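Clasteck SR-10 singles storage box: review

Posted 3/14/21

The SR-10 is a lidded box for seven-inch singles, sold by Clasteck as the small model in a range of three. I bought mine in January to replace a set of cardboard boxes that had started to split at the corners. My collection is almost entirely UK chart singles from the late sixties to the middle eighties, 1,031 of them at the last check of the catalogue, and most are in plain paper or company sleeves. Picture sleeves take up more room, so the capacity figures below will not suit a collection made up mostly of later releases.

Construction

The body is folded steel with a baked grey finish. The lid lifts off and has no hinge. There are two handles, one at each end, fixed with rivets. The inside edges are rolled, and I found no burrs on either of the two boxes I own. The base has four rubber feet which are pushed in, and one of them came out the first time I slid the box along a shelf. A spot of glue cured it.

Inside there is a thin foam lining on the base only. The side walls are bare metal. Singles in paper sleeves slide against this without catching, but I would have liked lining at the two ends, where the front and back records lean.

Capacity

Clasteck says the box holds 200. I got 197 in paper sleeves before flicking through became difficult, so the claim is fair. With each record in a paper sleeve plus a polythene outer, the number falls a good deal, and with card inners it falls further. For comfortable daily use I would leave a gap at the front wide enough for three fingers.

Ten dividers are supplied. They are stiff plastic with a raised tab, and the tabs stand clear of the sleeves by enough to be read from above. The labels are paper and slot into the tab from the side. I file by year of chart entry and then by label, so ten dividers cover one decade. Anyone filing by artist will need more, and Clasteck does not sell them separately.
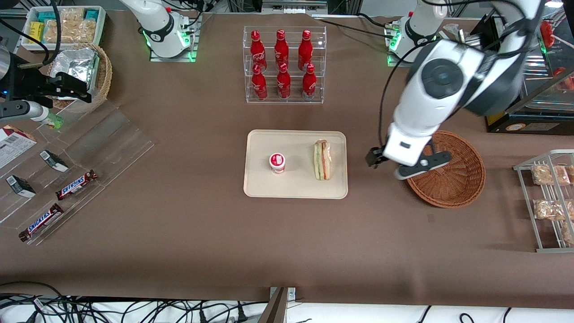

Filing by year shows up the main fault of the SR-10, the lack of any slope. The Druststead box I used before had a sloping base, so the records fell back together and the labels at the front stayed readable. In the Clasteck box they stand straight up until the box is two thirds full, and below that they slump forwards. A raised back row makes a great difference to how easily things are found. A clear two-tier bottle rack, with three Coca-Cola bottles in the upper row at the rear and three in the lower row at the front, leaves both rows in reach, and a shelf for two rows of singles boxes ought to be built on the same plan. Mine now is: the rear boxes sit on a length of timber.

Weight and handling

A full box is heavy. The handles are wide enough for four fingers but the edges are narrow, and carrying one up two flights of stairs left marks on my hands. The lid is a loose fit and will come away if the box is tipped. I would not post records in it or load it on its side in a car.

Comparison

The Pasley case is lighter and has a proper catch, but it is made of board and holds 92. It is the better choice for taking records to a fair. The Niskanen crate is open-topped, costs less, and lets in dust; I tried one for a few weeks and moved the records out again. The Druststead has the best interior of the four -- sloped base, lined ends -- and is no longer made. Used ones come up from time to time, usually with the dividers missing.

Faults after two months

One loose foot, as noted. Slight wear to the finish where the lid meets the body. Two divider labels have faded, though that shelf gets the afternoon sun and I have since moved the box down one. No rust and no smell from the foam.

Verdict

Good for a fixed shelf at home, and poor for carrying. If Clasteck added a sloping insert I would replace the rest of my cardboard with these. At present I have two, holding the 1972 to 1975 entries, and the rest will stay where they are until the next sale.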